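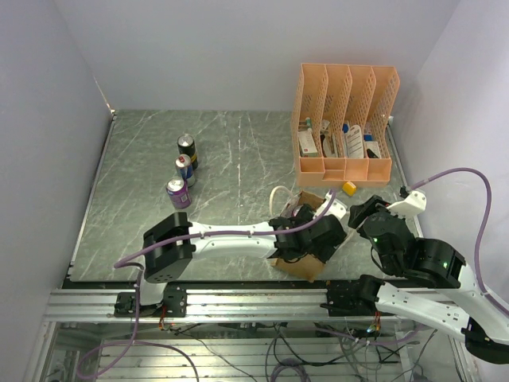 Desk cleanup hour is back at the Loureiro Building, and I finally found my eye drops

By I-seul Ahn
October 26, 2024
42 shares | 21 comments

The monthly desk cleanup hour is back on the second floor of the Loureiro Building, and if you work anywhere near Herna Street you're welcome to come by with a bag of whatever has been piling up next to your keyboard. I went to the first one of the fall this week and I'm still a little smug about how much table I have now.

For anyone new to Wollent, the idea is pretty simple. You bring the contents of your desk (the top, the drawers, that one bag hanging off the back of your chair) and you sort it in the big room with other people who are doing the same thing. Cans go in one group, small boxes and packets get stood up in a file organizer, and cardboard gets flattened for the bin downstairs. Then you have a coffee and go back to work. It stopped over the summer while the elevator was being replaced, and I really missed it!

Sang-wook Jin has the desk across from mine and set up the very first cleanup hour two winters ago, mostly so he could get to his own stapler. He's a big believer in turning a file organizer into a medicine cabinet. The kind with tall slots, meant for folders, holds little boxes standing up so the printed side faces you, and you can pull one out without knocking over the rest. "I haven't put a folder in one of these in years," he told me, and then tried to give me a spare.

I took it, of course. Mine now has cold tablets at one end, then bandages, then tea, then a slot I'm calling "other" and trying not to think about. The eye drops turned up inside a mitten.

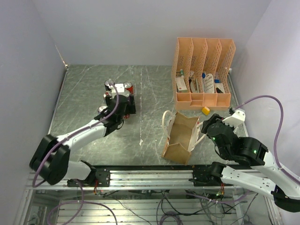 Drink cans to the left, boxes and packages upright in the peach-orange organizer.

The cans are the part everybody argues over. Some people want full ones and empties together until the end, some want them apart from the start, and there's a small but loud group who think a can with anything left in it should go straight back to the person who brought it in. (I'm in that group. You know who you are.) What we settled on is that all cans start out on the left side of the table and get picked up and checked one at a time. Full ones go back in the fridge, empties get rinsed and go in the blue bin by the stairs.

And there are a lot of them. The building office keeps a tally from the recycling pickup, and in August it came to 952 cans for our floor and the one below. I'd like to blame the heat, but I've seen what people drink in January too.

A few things came out of this week's get-together that you might want to know if you're planning to join in. Medicine that's past its date shouldn't go in the regular trash, so there's now a drop box for it at the front desk, and Zuvard, the pharmacy on the corner, will empty it every other week. Please leave the pills in their packaging and take off anything with your name on it. Cardboard is fine as long as it's flat. Cables aren't being collected yet, though Sang-wook says he's asking around, and he was looking at my drawer when he said it.

There are also spare organizers, donated by an accounting office that moved out in the spring. They're stacked by the printer, first come, first served. Most have a perforated pattern, so give yours a wipe before you load it up, dust gets into every one of those little holes. An old toothbrush does a nice job.

The next cleanup hour starts at noon on the 20th of next month, same room, and you don't need to sign up. You don't need to stay for the whole thing either. I was done in half the time and spent the rest of it helping a woman from the travel agency match lids to jars, which was more fun than my actual job that day. Bring your own bag for anything you're taking home. Coffee is free, but the good mugs go fast.

If you have shelves, trays or file holders to give away, leave them with the front desk before noon on any workday and put a note on them saying "cleanup hour," so they don't end up in the lost and found like last time.

Share this story | Read all 21 comments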